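3.2 Household surfaces and reported glare

The second part of the survey asked respondents about the surfaces they use for close tasks at home, such as sorting mail, preparing food or helping a child with homework. We received 1,134 usable forms from Dogar and Trerkum, the two districts covered in February. Forms with more than six blank items had already been removed (see Section 2.4).

Respondents rated visual comfort on a scale from 0 to 100, once for daytime and once for evening. The daytime ratings varied little between surface types. In the evening, people who worked directly on a dark table gave lower ratings than those who put a pale mat or cloth under the task. The median evening rating for the second group was 71. Several wrote in the margin that small items were easier to find on the mat – a point the form did not ask about.
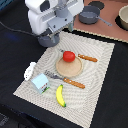 Bushra Orakzai
Lead author, Household Lighting Study, Brostudeo

Figure 4. Cream-colored placemat on a black fabric table covering.

Contrast between the mat and its surroundings was treated as a separate variable from the brightness of the room. A pale mat on a black cloth falls in our highest contrast class, and a beige mat on a light tabletop in the lowest. Fabric and hard surfaces were coded separately, as fabric tends to scatter light and polished surfaces reflect it toward the eye.

Coding was done twice, first by Orakzai and then by Fouzia Janjua, who had not seen the first set of codes. Disagreements mostly involved patterned tablecloths, which we placed in a mixed class and left out of the contrast analysis. Lamp position was self-reported and should be read with care. Many respondents ticked both "overhead" and "side" – the Dorkix form allowed this, although the printed instructions did not.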